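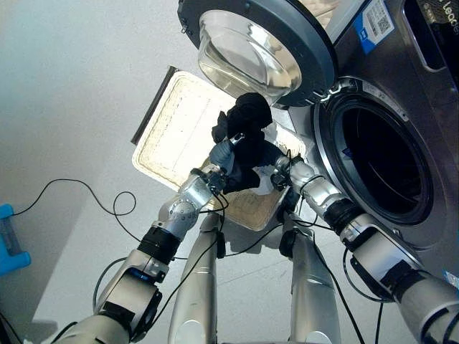

Music Access Fund – Progress Reports

Nadton Choral Network: report to the Bansal Trust, period to May

The directory of singing teachers and accompanists now carries 307 entries, each checked against the member's current registration. Search by voice type and by district is working.

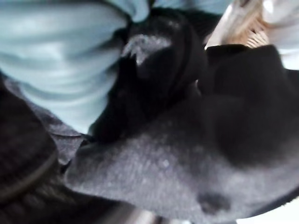 Search by exam board is delayed – the supplier, Sonell, has still to correct the grade tables.

Rehearsal grants were paid to 42 choirs. The underspend of £2,000 comes from two withdrawals, and we ask to carry it forward to the Vulo workshops.
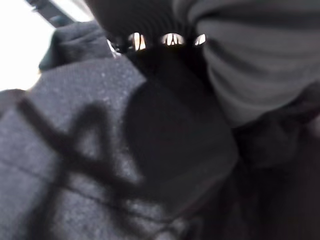
These are planned for the autumn term and will cover sight-singing and score preparation. Tutor fees are agreed. Piano hire is out to quote.
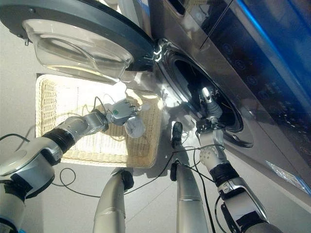

Risk 2 (loss of the rehearsal hall) remains open. The lease runs to the end of the grant period.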